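Workshop notebook
Friday, March 13, 2026
Bench 2, Holtine building, back room

Picked up where the February entry stops. The Villalobos chair seats are still the main job and the glue question is still open, so most of this is glue.

Hide glue, second batch

Soaked the granules overnight in cold water, as before, but with less water this time. The first batch was too thin and ran down the legs before I could get the joints together. This one came up to a stiff jelly by morning with no dry grains at the bottom. Warmed it slowly in the small pot with the lid on. It was ready when it came off the brush in a string without breaking into drops. If it drips like milk it needs to sit with the lid off for a while.

Kept the shop door shut and warmed the parts under the lamp before gluing. That made more difference than anything I did to the glue. With cold parts I had only a few seconds before the surface skinned over. With warm parts I could seat the tenon, check it with the square and still nudge it.

Glued up two test joints in ash offcuts and one in beech. Left them in clamps until the afternoon, then broke all three on purpose over the bench edge.

Ash 1 - broke in the wood, next to the shoulder. Good.
Ash 2 - broke in the wood, same place.
Beech - came apart at the glue line, on one cheek only. That cheek was shiny. I think the plane iron burnished it. Redo with a fresh edge, and scuff it lightly if it still looks polished.

The Graladar liquid glue is easier to use and needs no pot, but it stays soft at the edges much longer and I don't trust it for the back legs. Fine for corner blocks. The open bottle should be used up or thrown out before summer.

Rinsing and storage

Brushes go in warm water straight after use and get worked against the side until the water stops clouding. I left one on the bench in February and it was solid by lunch. It did come back after a soak, but the bristles have splayed and it is only good for size now. Plain white plastic is best for anything glue gets near, as dried glue pops off it when flexed and any brown left behind shows up at once. Don't use the galvanized pail - the old notes say it darkens the glue, and I have not wanted to test that.

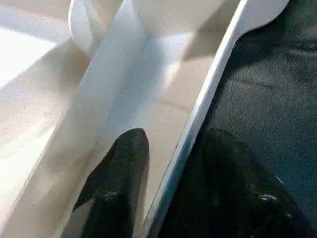

Rush seats

Rush from Illonura arrived in one long bundle, tied in three places. Color is uneven, greener at the butt ends, but it is sound and there is little breakage. Weighed out 700 grams for the first seat to see how far it goes. The damp towel wrap worked better than a full soak. Soaked rush twists nicely but shrinks as it dries, and the seat goes slack in the gaps.

Worked the first 22 rounds from the front corners. Tension is good at the front rail and a bit loose at the back left, where I let the strand go flat while joining in a new piece. I'll pack that corner more firmly from underneath and see if it takes up. If it doesn't, it comes out back to the join.

Joins should land on the underside, near the middle of a rail. Two of mine are too close to a corner and make a lump.

Hands were sore by four. The thin gloves are no use for twisting - can't feel the thickness change.

To do

Sharpen the shoulder plane iron and repeat the beech joint.
Check the back rail of chair 3 for worm before any glue goes on it. There are holes but I saw no fresh dust.
Ask Illonura if they have any finer rush from the same cutting.
Order granules. The jar will do one more batch.
Put a label with the date on the glue pot in the fridge. Last time it was taken for soup stock.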